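Subject: Re: [teleop-users] Cup rack task, how many demos before you train?
To: teleop-users list
Date: March

> We've been recording a dish task on the Vultow arm with the stock
> leader handle. Operator picks up a cup, hangs it on a wire rack, goes
> back for the next one. We have 161 demos so far and the policy grabs
> fine but fumbles the placing. Should we just keep recording until we
> hit 700 or so, or is there something wrong with how we're driving it?
> Also, does anyone start with the cups lying down? Ours are always
> upright and I wonder if we're making it too easy.

Hi all,

I'd stop recording for a day and watch what you've already got before you go anywhere near 700. We did the big push last year on the Hosstead setup (same leader handle as yours, I think, just the older grip) and a lot of those hours went into teaching the arm my bad habits. I have this thing where I come in fast, stop dead, and then wiggle until it looks right. Guess what the policy learned to do! It wiggled beautifully.

What helped us was slowing down on the approach and picking one way to come at the rack. Over the top, every time, for every operator. Before that, two of us came from the left and one from the front, and the arm would start down one path and then change its mind halfway. We ended up tossing a good chunk and keeping 247 demos, and that smaller set trained better than everything together.

On cups lying down – yes, we do it, and I'd say go for it. We work on the carpet with ribbed cups, a bowl and a gold wire rack, and I nudge things to new spots between runs so I can't get lazy.
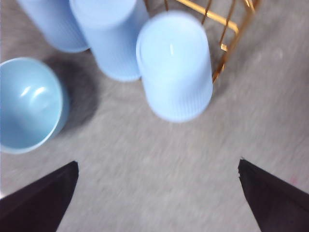 How do you line up a grasp on a cup that's on its side when you're driving by remote? I turn the wrist first, while I'm still well above it, so the fingers will close across the cup and not along its length, and then I go straight down without touching the rotation again.

That one habit cleaned up our data more than anything else. If I have to correct the angle down low I just scrap the run and start over. It's annoying at 4:30 in the afternoon when you want to go home, but five minutes of redoing beats having that little twitch show up in the policy forever.

The other thing I'd look at is your wrist view. Try driving with only that view for a few runs, no peeking at the arm over the top of the monitor. If you can't place the cup that way, then you're using information the policy doesn't get, and no amount of extra demos fixes that. I was peeking constantly and had no idea until I hung a towel over the gap. (Very high tech, I know.)

We did try hand guiding on the Zala arm too, where you just grab it and push it through the motion. Great for the reach, not so great for the release. My own hand kept ending up in the shot and I was pulling on the arm right when it needed to be still. So we went back to the handle.

One question back at you – are you cutting the end of the demo right after the fingers open, or do you let the arm back off first? We've been keeping the back-off in. The Valderrama folks posted their recording script a while ago and it trims all of that, and I'm curious whether anybody has compared the two.

I can post our operator notes if people want them. They're a mess, but readable.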